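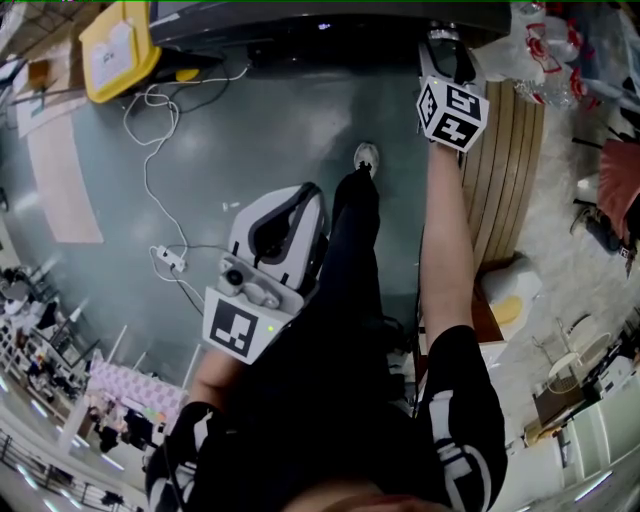
Hafiz Sitompul wrote:
Before anyone compares numbers, which firmware are the Stirkow units on? The older build timestamps the jaw encoder on arrival at the host, and the older build is what most people still have. If you line that up against camera frames you get an offset that drifts with USB load.

n_wijaya wrote:
Current build on both hands. Checked it first because of your thread in February. Jaw position is stamped on the device now.

Setup for this comparison, so it is in one place:
- pair A: Stirkow hand-held, curved housing, parallel jaws
- pair B: Drolley hand-held, straight housing, parallel jaws
- pose from marker blocks on the grippers for both pairs, same block design, same board for calibration
- 217 episodes with A, 217 with B, same operator, same pick list

The question is which pair we keep for bimanual collection. I don't care about grip force, we never get near the limit with either.

Oliwia Borkowska wrote:
What's the usable episode rate? Raw count means little if half of them lose the marker.

n_wijaya wrote:
A dropped 8 episodes for tracking loss longer than our cutoff. B dropped more, I'm rerunning the filter because I had the wrong cutoff in the config for B and don't want to post a number I'll have to take back.

Almost all the losses on A are wrist roll past the point where the head camera sees only one marker face at a steep angle. With one face you get the usual pose flip. With two faces it is stable.

Oliwia Borkowska wrote:
Then the block is the wrong shape. A cube gives you right angles between faces, so when one face is good its neighbor is often bad. We went to a chamfered block on the Roussel arms and the flips mostly went away. Costs you marker size.

Hafiz Sitompul wrote:
Disagree. Smaller markers on more faces only helps if the head camera is close. At arm's length with arms extended you are already short on pixels per marker. I would rather have three big faces and a filter that rejects flips using the IMU.

Oliwia Borkowska wrote:
You would rather have a filter than a measurement.

Hafiz Sitompul wrote:
I would rather have pixels. What resolution is the head camera running?

n_wijaya wrote:
480 lines for the live view, full resolution to disk. Pose is computed offline from the full resolution files, so the live view only tells the operator whether tracking is up.

ningsih_e wrote:
Why use the head camera for pose at all? The gripper has its own camera. Run visual-inertial on each hand and skip the blocks. We did that at Sukarby and never went back.

n_wijaya wrote:
Tried it. Each hand on its own is fine. The relative pose between the hands is where it falls over, because each one has its own drift. For single-hand picks I'd agree with you. For handing an object from left to right I need both in one frame, and the head camera gives me that without a map merge.

Plain floors don't help either. When the hand points down at a smooth floor there is very little to track.

ningsih_e wrote:
Shared map fixes it. Walk one hand through the space first, then localize both against that map.

n_wijaya wrote:
Until somebody moves a chair. But I'll run a set that way so there is something to compare. Same pick list, pair A only.

Nabila Majimbun wrote:
(other Nabila, we share a rig)

Operator side, since I did the episodes. The Stirkow weighs 470 g on our scale with the block on, the Drolley is lighter, and I still prefer the Stirkow. Its mass sits closer to the palm. With the Drolley my wrist is tired before the end of a session and the jaw closing gets sloppy. I'd expect that to show up in the trajectories as jitter before contact.

Complaint that applies to both: the cables. Route them behind the operator or go to battery. Every time I turn I am thinking about where the power cable is, and that changes how I move.

Hafiz Sitompul wrote:
Battery adds mass to the hand, and you just said mass matters.

Nabila Majimbun wrote:
Belt pack. Short cable from belt to hand.

Hafiz Sitompul wrote:
Fine, that works. Check the voltage drop. The encoder board resets on a low supply and the log does not mark it, you only see the jaw value jump to zero.

Oliwia Borkowska wrote:
n_wijaya, if you send me the episodes with the flips I'll run them through our solver. I want to see how many survive with both hypotheses kept and the IMU used only to pick between them.

n_wijaya wrote:
Uploading the A set tonight. B after the filter is done. File names have the hand first, then the episode index. The calibration file is in the top folder, use the one dated 2020-07-11, the earlier one has left and right swapped.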